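February, late, nearly eleven at night

The kettle has just gone off and I've got the blanket with the hole in it over my knees, so I am properly settled and can write for as long as I like. I've been a bit hopeless with this diary since the new year, two lines here and there and one page that is only a shopping list, but today was a full day and I want to get it down before it goes fuzzy.

Budget day, or the start of it at any rate. Ivone wants the equipment plan for the whole sorting side by the end of the month, and she wants it in the new form, the one with the coloured boxes, which I have now filled in wrongly twice. She was very kind about it. She said the boxes were designed by somebody at Etport who has never had to buy so much as a screwdriver, and then she sat down next to me with her apple and we went through it line by line, and by the time the apple was a core we had at least agreed on what we were arguing over.

The big question is still the picking cell. Do we go on with the one arm and spend properly on the bits around it, or do we ask for a second arm and make do with everything else as it is? I have changed my mind so many times since Christmas that Kadri has started asking me in the mornings which one I am today. This morning I was a second arm person. By lunch I had gone back to one.

What turned me was the visit from Gudrun Brekke, who came down on the early train from Nokstead with her enormous thermos and her folder. I do like her. She sells things for a living and yet I always come away feeling I've been given advice by an aunt. She had brought the quote for the new grippers from Sundqvist, and I had been dreading it, but the finger sets are 600 each, and that's with the spare pads in. I'd put 800 down in pencil, so there was a lovely minute of rubbing out! Then she turned the page and there was the delivery time, 21 working days, and the lovely minute was over, as it means ordering before the money is properly signed for, and Ivone won't do that, and quite right too.

Gudrun asked what we pick and I said everything, really, and she gave me one of her looks over the thermos lid. So we took her through to see.

I always forget how it must strike a person coming in fresh. I've got so used to that corner — the clamps, the bit of old cardboard, the cables I have been meaning to dress properly for longer than I'd like to put in writing — that I walk past it as I walk past my own coat on the hook. Gudrun went straight to the cables, of course. She stood there with her glasses pushed up and said, "Well, there's a line for your form," and I wrote it down on my hand for want of paper. Cable guides. I looked them up on the bus home and a decent set with the brackets would come to 200, and I felt rather ashamed that I'd been fretting over thousands when something that cheap had never made it on to the list.

She was less bothered by the metal bin than I am. I've wanted to replace it from the start, because of the shine. Kadri says the cameras have enough to do with clear plastic without a shiny floor underneath it, and I believe her, she's the one who sits up with the results. Gudrun thought a matt liner would do just as well as a new bin. Elleo do them cut to size, apparently, and 80 would cover it. I've put the liner in and taken the bin out, and left myself a note to ask Kadri before I get attached to the idea.

After Gudrun had gone for her train I stayed on by the cell a while with the form on a clipboard, trying to make my list while looking at the real thing instead of my memory of it. It's a much better way of doing it and I can't think why I had been doing it at the desk with the radiator ticking. You notice what is worn. The back wall of the bin has got dreadfully scuffed, and the floor of it is all scratches and dull stains, and there was the orange wrist with the gripper hanging over a blue block and a few other odds and ends, and that great yellow cable looping out to the side with a piece of white tape to hold it. I wrote "tape" on my list and then crossed it out. Nobody is going to approve tape.

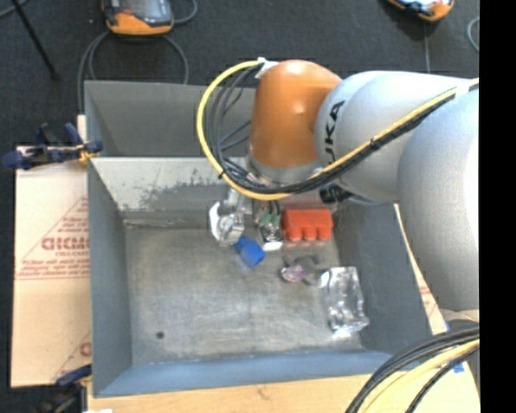
Things to do before I see Ivone again

Ask Kadri about the liner, and whether matt grey or matt black. She will have a view. She will have several.

Ring Gudrun and find out if Sundqvist would hold the price on the finger sets until the money is signed for. Also ask after her sister, I forgot to today and felt bad about it all the way home.

Cable guides, and someone's afternoon to fit them. I keep putting things in the plan without putting in the afternoons. Ronja told me off for this last year and she was right, so this time I'm giving the afternoons a row of their own in one of the coloured boxes, the green I think.

Write the second arm up fairly even if I am not asking for it this year. Daiane will want to see the sums and it isn't right to leave it out just because I've gone off it. Half a page, no more.

I do feel better for having it written down. I think it's one arm, then, with good fingers on it and tidy cables, and the second arm for the year after if the plan goes through. I shall probably be a second arm person again by breakfast.

The tea has gone cold, I never drank it. Bins out tomorrow, and the library book is due back.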